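## 3. Preparing and Oiling the Worktop

This section applies to all Pralora solid wood worktops supplied without a factory finish. Read it in full before opening the oil.

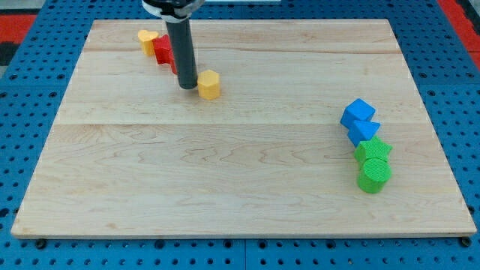
### 3.1 Before you begin

Store the worktop flat, in its wrapping, in the room where it will be installed. Keep the room at normal living temperature for three days before unwrapping. Do not lean the worktop against a wall or place it near a radiator.

You will need:

- Kesix Worktop Oil, one can
- Sandpaper, 100 grit and a finer grade for the final pass
- Lint-free cotton cloths
- A vacuum cleaner with a soft brush
- Protective gloves

**Note:** Differences in grain and color between the joined strips are normal and are not covered by the warranty.

### 3.2 Sanding

1. Lay the worktop on a flat, stable support.
2. Sand the top with the 100 grit paper, always following the direction of the grain.
3. Round the long edges lightly by hand. Sharp edges hold less oil and wear through first.
4. Repeat with the finer paper until the surface feels even.
5. Vacuum the top, the underside and all four edges, then wipe with a dry cloth.

**Caution:** Wear a dust mask while sanding. Do not use steel wool – fragments left in the wood will rust and stain.

### 3.3 Applying the oil

1. Stir the oil well. Do not thin it.
2. Oil the underside first. Spread a thin coat with a cloth and leave it for 11 minutes.
3. Wipe off all oil that has not soaked in. Pools left on the surface will dry sticky.
4. Turn the worktop over and treat the top and edges in the same way.
5. Leave overnight, then apply a second coat to every face, including the cutout for the sink.
6. Apply a third coat to the end grain only.

**Warning:** Cloths soaked in oil can catch fire without a flame. Place used cloths in a metal container filled with water, close the lid and follow local rules for disposal.

### 3.4 Fixing to the cabinets

Use only the slotted Carnano brackets, part 228. The slots allow the wood to move with changes in humidity. Tighten each screw until it is snug, then back it off by a quarter turn. Do not glue the worktop to the cabinets.

Leave a small gap at each wall and cover it with the Pawlak trim strip. For sink and faucet openings, continue to Section 4.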